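Filed under: Home & Garden > Patios and Paving > Weeds and Moss

Green joints in a cobblestone floor, what actually works?

We bought a house in March with a covered back room that has a stone floor. It's gray cobble in uneven shapes, and the joints have turned greenish over the winter. I've scrubbed part of it with a stiff brush and it came back in 2 weeks. I don't want to use bleach as we have a dog. The room is 112 square feet, so doing it by hand is possible but slow. The joints look a lot like these: 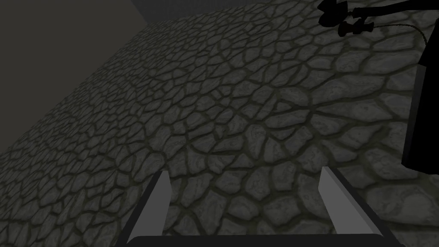
Feven Tilahun: Is it sand or mortar between the stones? That decides most of it. If it's sand, rake out the top half inch with an old screwdriver, let it dry for a few days and brush in new sand. If it's mortar, leave it alone and just clean it. Moss can't hurt good mortar much.

Gemechu Nigatu
Pressure washer. Done in an hour.

Luuk Hoekstra
I wouldn't use a pressure washer on sand joints. I did mine that way and blew out so much sand that three stones came loose — resetting them took a whole weekend.

The green comes back when the floor stays damp, so look at the room before you buy anything. Check whether the ground outside slopes toward the house. Check the gutter above that wall too. Mine had a split seam and I only found it by standing out there in the rain. Then look at the walls and the ceiling, where damp air settles and you might see spotting in the corners.
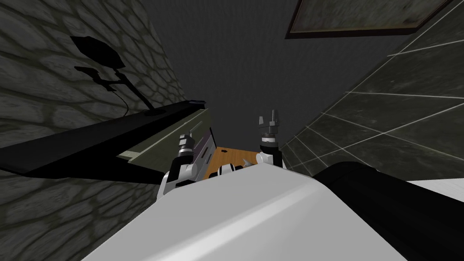
If you find spotting, run a fan for a couple of weeks and leave a window cracked. For the floor itself, hot water and a stiff nylon brush are enough, followed by dry sand swept in at an angle to the joints. I went through up to 20 pounds on a floor a bit smaller than yours. Keep the dog off until it has settled.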